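Search this notebook Search
Print this page | E-mail this entry

19/10/2019, toiletries sort, Vurnley room

Floor cleared for the small bathroom items. Toothbrush, purple and white handle, laid on the tile. Pink tray set down as the collecting point. Fan stays at the back. Ceiling light reflects off the glaze; check whether the blinds help.
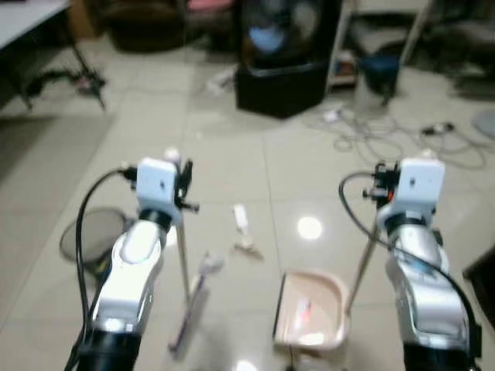

Heiðrún Stougaard, workshop technician

Tray rim is low. Long handles may overhang, so try the deeper one from the Momard box. Item list for September had 8 lines, needs redoing.

Glossy pieces logged separately, light blue first. Highlights shift along the curve, so color match under one lamp only.
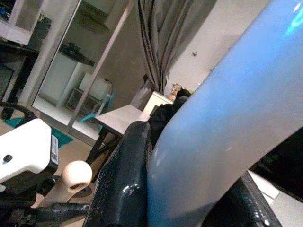 Photo: H. Stougaard / Flurus workshop

Teal rug left down. Shelf labels still to do. Next entry: bin 602.

2 comments | 0 shares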